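Mieke Bosman has kept the scorebook for the Pelthorpe softball club for 33 seasons, and she still does it in pencil.

"You're going to be wrong," she said. "The official changes a hit to an error two innings later, and then what?"

Pelthorpe opens at home against Mistitz in May. Last year's opener drew 400 people, up from 300 the year before.

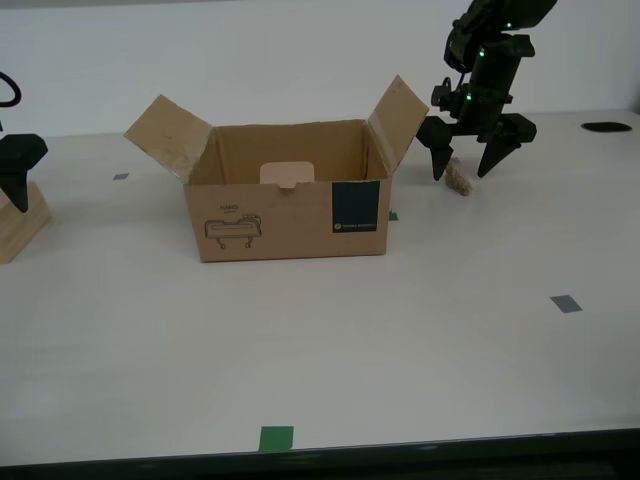

Bosman played second base for four years before her knee gave out. The coach handed her the book so she would keep coming on the bus. She has missed two games.

Shortstop Yiran Dai checks her line after every game. "I argued with her once, over a fielder's choice," Dai said. "She was right."
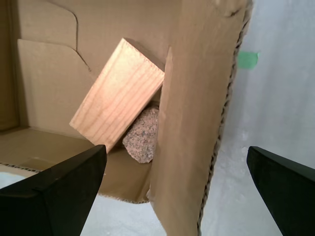 A block of wood and a speckled stone in a cardboard box.

Bosman expects Mistitz to bunt a lot. Asked whether she would switch to a tablet, she said the league had offered her one. "I told them to give it to the announcer."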